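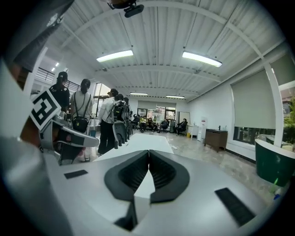

Month three of teaching the robots at Cullinane to pack orders. My title went from packer to demonstrator. Same shoes.

The grippers are for us, so the arms can learn from our hands. I do 121 goes a shift. Ita Cronin does more and mentions it.

Backpacks stay on while you work. My physio has a favourite colour of backpack now, and it's none.

Old target was 800 parcels. New target is 600 "quality grasps". Oisín asked who judges quality. Meeting moved to July.

Pay's up a bit, to be fair. Also I tried to pick up my sandwich at lunch by pinching it from both sides, very slowly.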